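Caramel seizes when cream is added

Asked by Kobe Coppens, 28 March 2016

I make a wet caramel for a tart filling: 443 g sugar, water to cover, cooked to medium amber in a Skernik saucepan. When I add the cream, most of the sugar sets into a hard lump and the rest stays thin. Same result three times. Is it the cream, or am I taking the sugar too far?

Answer 1 – Milan Van der Linden

Cream is too cold. Warm it first.

Answer 2 – Bram Vanhove

Milan is right as far as it goes. Cream from the fridge drops the sugar below the point where it stays liquid, and it sets on contact. Heat the cream until it steams, take the pan off the burner, and add it in five parts, whisking between them. Use a deep pan, as it will foam.

If you already have a lump, don't throw it out. Put the pan back on low heat and stir for some 10 minutes. It will dissolve. 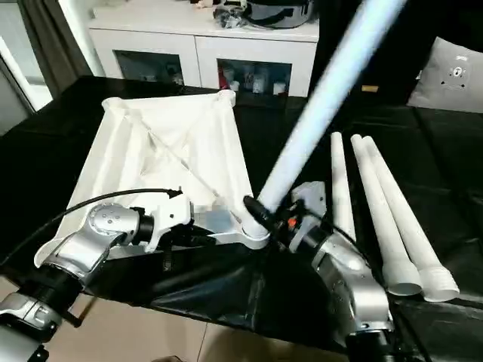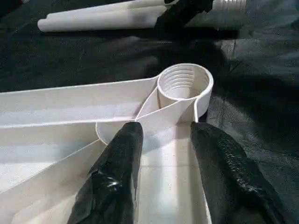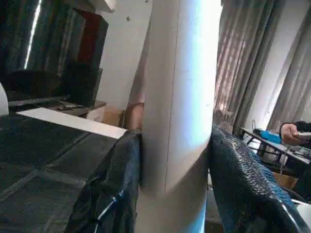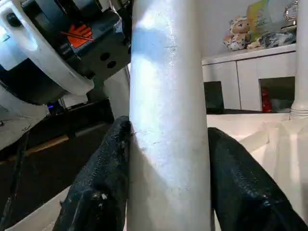

Grainy caramel is a different fault – that is crystallization, and warm cream won't fix it. A spoonful of glucose syrup at the start helps.

Answer 3 – Kristof Bosman

I use the microwave for the cream, 600 watts, short bursts. Never had a lump. Are you using salted butter? I find it makes a better filling anyway.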